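Teleop vs. hand guiding for drawer tasks
Forum: Manipulation / Demonstration and Teaching

srocha_ctl
We are recording demos of putting clothes into a wooden drawer. So far 90 by hand guiding the arm and 400 by remote control with a leader arm. The policy trained on the hand-guided set closes the drawer fine but drops cloth over the front panel. The remote set does the reverse. Has anyone mixed the two?

dumside_lab
Mixed them last June. Don't. When you hold the arm, you feel the drawer bind and correct for it, so the joint torques are yours. Log commanded and measured positions separately or the set is useless for contact.

Grarness
Disagree with "useless". We trained on 761 mixed demos with a one-bit flag for the source and it was better than either set alone. What matters is that the wrist view matches. If your hands show up in the hand-guided clips, the policy learns to look for hands.

srocha_ctl
Hands are out of view, we push from behind the elbow. Torques are not logged - only joint positions at the encoder.

dumside_lab
Then you have no way to tell a push against the panel from a free move. A flag will not fix that.

smacedo
Solange Macedo here, I ran the teleop station at Hodside. Check your operators first. Ours let go of a shirt as soon as it was over the drawer, and half of it hung outside. Ronaldo Rocha rewrote the instructions so that the release comes only after the fingers pass below the rim. That took 7 operators one afternoon to learn.

Grarness
Fair, but a slower release also means longer demos and more idle frames. Trim those before training.

smacedo
Trim the start and end only. The pause before release is part of the skill.

srocha_ctl
Will try the rim rule on the remote set and keep the hand-guided clips for closing only. Dark cloth draped over the front edge is the case I care about, with the gripper close in and mostly in shadow.

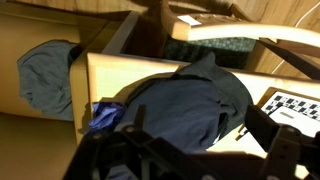
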